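Skondent Workshop Forum › Builds and Projects › Shared cell, Lekville: eyeglass handling on a varnished board

Posted by L_Zaki, 2020-05-23

Members are invited to comment on the present state of the eyeglass handling build at the Lekville shared workshop. The purpose is to lift a pair of thin metal eyeglasses from a flat board and set them down again without marking the lenses or bending the arms. Work began in February under the project name Hamdan. Expenditure to date stands at 2190, of which 1733 went to the slotted table and its fittings.

The questions before the group are as follows. Should the board keep its gloss finish? Should the eyeglasses be taken by the arm, as at present, or by the bridge? Would the wrist camera benefit from a diffuser over the ceiling lights?

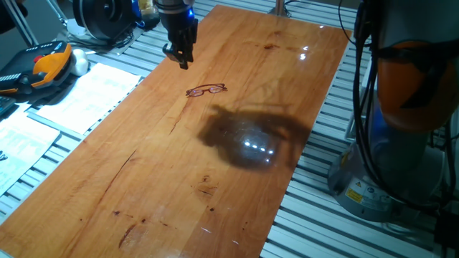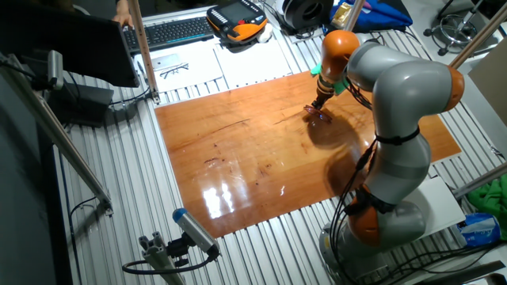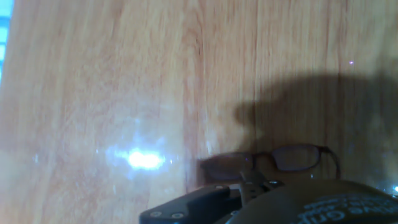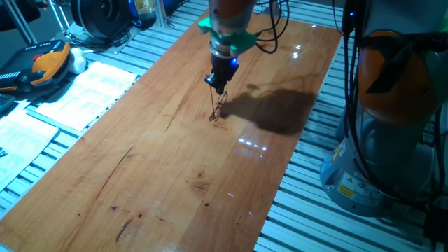

Board and arm at the Lekville cell. The third view is from the wrist camera; the last has the eyeglasses in the fingers.

Replies are requested before the next bench allocation.

L. Zaki

Reply from tlambrechts

Thank you for the clear posting. I would advise against retaining the gloss. In the wrist view the glare spot on the left is by far the brightest thing on the wood, and the shadow on the right covers the eyeglasses. Any threshold set for one will fail on the other. A matte sheet laid over the board would cost very little and could be removed at the end of a session.

Toon Lambrechts

Reply from s.thomas_gestel

I respectfully disagree with the previous member. The finish is part of the task. Eyeglasses are put down on varnished desks and tables every day, and a build that works only on matte sheet has limited value to the membership. At Gestel we kept a polished surface throughout and adjusted the exposure. It required 15 sessions, and I consider the time well spent.

On the second question, I would move the grip to the bridge. With one arm pointing up into the gripper, the lenses hang lowest and will meet the wood first.

Reply from tlambrechts

I accept the point regarding everyday surfaces. My proposal was intended for the calibration period only. The gloss could be reintroduced once the detection is stable.

Reply from G_Karaki

Two remarks on housekeeping. The printed sheets beside the board should be secured or moved to the shelf, as paper on the table has been raised under the bench rules before. Secondly, could the original poster state whether the green wrist mount is the current revision? The drawing in the project folder is revision 9 and I wish to be certain that members are printing the same part.

Georges Karaki

Reply from L_Zaki

The mount is revision 9. The sheets will be moved.

I am inclined to adopt the matte sheet for calibration, as suggested by Mr. Lambrechts, and then to return to the bare board. The bridge grip will be tested, although I have reservations. The fingers must come down between the lenses with very little clearance, and a small error would put them on the glass.

Reply from remlozano

May I ask that the old pair be used for the bridge trials? Replacement lenses are not covered by the project allowance. I can bring two further frames with no lenses fitted if these would be of use.

Remedios Lozano

Reply from L_Zaki

They would be of use. Please leave them in the Hamdan drawer with the spare finger pads.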